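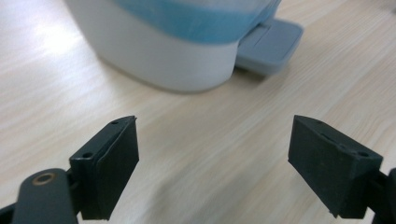

Ticket 402: Container slides on tabletop, Grermont table

Status: Closed
Opened: Saturday, March 3, 2018
Reported by: Marlene Lopes
Location: Elier, prep room

Reported problem
White plastic container moves when the lid is pulled off one-handed. Happens on the light wooden table only. On the old bench in the same room it stays put. Container is normally filled to 300 g.

Initial checks
Table level in both directions. No rocking when leaned on. Container base is flat, no burrs, no label residue. Lid fit is tight but normal for the type.

Test 1
Container at 300 g, lid pulled from the near side. Moved toward the user on every pull. Same result across the grain and along it, so grain direction was ruled out.

Test 2
Tabletop wiped with a damp cloth and left to dry for 10 minutes. Movement reduced but still present. The cloth picked up a slick film. Marlene confirmed the table had been wiped every evening with Barros furniture spray, which the bench never gets.

Test 3
Washed the whole top with warm water and a small amount of dish soap, rinsed twice, dried with a clean towel. Container now holds at 300 g. Emptied to 70 g it still creeps slightly when the lid is tight – weight is too low for the lid, surface is fine.

Note on surface shine
The pale streaky top throws a strong white glare near the window side. Do not use shine to judge whether the film is gone. Rub with a dry fingertip instead; it should drag a little.

Fix
Spray stopped on this table. Damp cloth only for daily cleaning, soap wash when the fingertip test fails. For part-filled containers, use the Kovham rubber mat from the second drawer or hold the base with the free hand.

Follow-up
Marlene reports no movement after a week of normal use. Mat is being used for the light ones. Recheck the top in July when the room gets its full clean.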